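Reseña: kit de dos brazos Vukico con cabina de perfil de aluminio

Por Baltasar Sepúlveda — 19/11/22

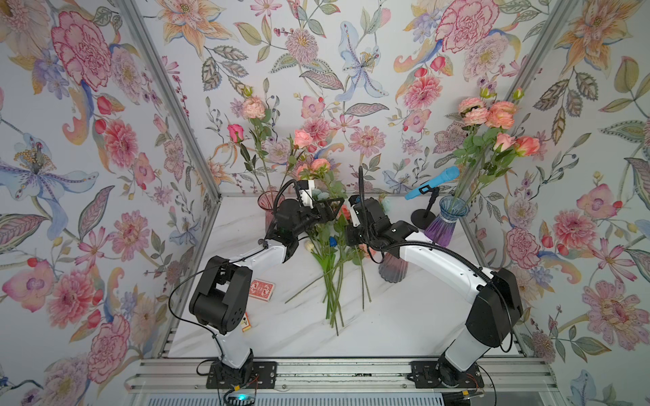
¿Cuánto hay que presupuestar por encima del precio de los brazos? En nuestro caso, 1.032 euros: 684 por la cabina de perfil con el raíl delantero y 348 por los soportes de las pinzas y el cableado.

La pareja de brazos costó 2.532 euros con impuestos. La pedimos en agosto a Storkow, que era el único distribuidor con las dos unidades en almacén. El portes fueron 100 euros más y no aparecía en la primera oferta, así que conviene pedirlo por escrito.

Los usamos para manipular tallos y ramos con vistas a un puesto de preparación de flores. Las dos placas negras van atornilladas al mismo raíl de aluminio, en el borde delantero, y las pinzas se encuentran sobre el centro de la mesa. Esa disposición me parece acertada. Deja libre el fondo para los jarrones y cada brazo se desmonta sin tocar el otro.

Lo que menos me gusta es el volumen de los codos. Son piezas grandes y a los lados se pierde bastante mesa. Si el presupuesto obliga a elegir, yo compraría un tablero más ancho antes que accesorios. El cable que baja desde la pinza por el brazo también pide atención: el juego de bridas que viene en la caja es corto y tuvimos que comprar otro.

Gunhild Hafþórsson llevó el montaje y tardó dos días. El manual está solo en inglés y la parte del raíl se explica mal. Ronholm ofrece un conjunto parecido con la cabina incluida, pero el plazo de entrega era de once semanas y no admitía cambiar las pinzas.

Para el año que viene pediremos una pinza de repuesto y un segundo juego de cables. Con flor cortada hay que contar además el material que se gasta en pruebas, una partida que nosotros dejamos fuera y luego hubo que sacar de consumibles.

A favor: precio, montaje en raíl, recambios sueltos.
En contra: codos voluminosos, manual, portes aparte.

Lo volvería a comprar, con la mesa más ancha.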